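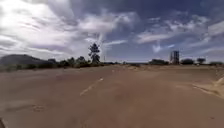

Dusty pavement with a faded dashed marking, and a sand drift on the right.

Tuning lane detection when the lane has mostly left

The stock line detector in Pakow was written for fresh white paint on clean black asphalt, a surface I am told exists. Out of the box it finds the edge of the sand drift, declares it a lane, and steers accordingly. These steps get it to behave on ground like the stretch shown at the top. You need Pakow installed, a recorded drive, and some patience.

Step 1. Crop the sky

Set roi_top just below the horizon. Bright clouds have lovely long streaks in them, and the detector is fond of streaks. On flat ground one fixed value will do. If your robot pitches a lot, turn on horizon_track and accept the extra load.

Then mask your own bumper. A dark curve in the bottom corner makes a very confident edge, and it will follow you everywhere.

Step 2. Lower the contrast threshold

The default is 36. Drop it to 9 and replay the drive. You will now detect worn paint, along with cracks, patches and every ripple in the dust. Leave it there. Step 3 throws most of that out.

Step 3. Filter by width and brightness

Open the filter file and set:

min_width_cm: 9
brighter_than_both_sides: true
max_gap: 3

The second line does most of the work. Paint, even dusty paint, is paler than the ground on its left and on its right. A drift edge is pale on one side only. Cracks are darker than both sides and drop out as well.

max_gap is how many missing dashes the tracker will bridge before it gives up. I ran it higher for a while. The tracker became imaginative.

Step 4. Give drifts to the other module

Sand belongs in the Coltard cost map. Mark the lip of a drift as high cost and let the planner keep its distance. Hortensia Lozano wrote the plug-in that does this, and her notes on slope are better than mine — read those before you touch the weights.

Step 5. Replay and check

Run the full log and step through it by hand at the spots where confidence drops. In my March log the trouble began at frame 346, where two short marks at different angles got joined into one line. Setting max_bend to 9 degrees fixed it.

If confidence stays low, let it. The planner slows down when it is unsure, and on a road like this one I would too.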